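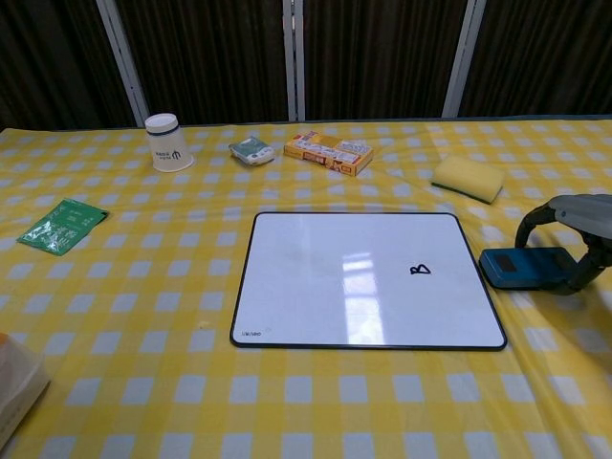

A whiteboard on a checked tablecloth.

The Faltley Prize for Civic Courage will go to three people this year, and the woman who sat on its judging panel until February would like to know how they were chosen.

She agreed to talk over the phone on condition that her name stayed out of it, as she still works in the human rights field and some of her funding comes from the same people. She is quick to say she has nothing against the winners.

"They're brave, all three of them. I'd have voted for two," she said. "But I never saw a vote."

The prize drew 1,124 nominations, according to the organisers' own newsletter. A longlist of 109 went to the judges. She says her copy arrived at nine in the evening, with scores already filled in beside 17 of the names.

"I asked who had done the scoring and was told the office had. Who's the office? Nobody on the panel had met them."

The shortlist was drawn from those 17, she says, and one nominee she had argued for, a land rights organiser from Girkley, was dropped without discussion. I asked if this might be sour grapes. She laughed.

"Sure, write that. I lost an argument. I'd just like to have been in the room for it."

Her other complaint is with the money. Feslow, the mining services company, has paid for the ceremony since the prize began, and the Naciri Foundation covers the cheques. Neither has a seat on the panel. She does not claim that either one leaned on anybody, and when pressed she offered no evidence of it.

"I can't show you a letter. What I can tell you is that we've never honoured a person who gave a mining company any trouble, and plenty of them get nominated."

The organisers sent a short reply to my questions. It said the scoring was "an administrative aid" and that the judges' decision was final. It did not say who the scorers were, or answer whether a vote was held. A second email went unanswered.

Do prizes like this do any good? She took a while with that one.

"For the person who wins, yes. It's harder to lock someone up when they've been in the papers. For everyone else on the list - I don't know. They don't even get told they were on it."

She has not decided whether to attend the ceremony. Her invitation came with a seating plan that puts her beside the sponsor.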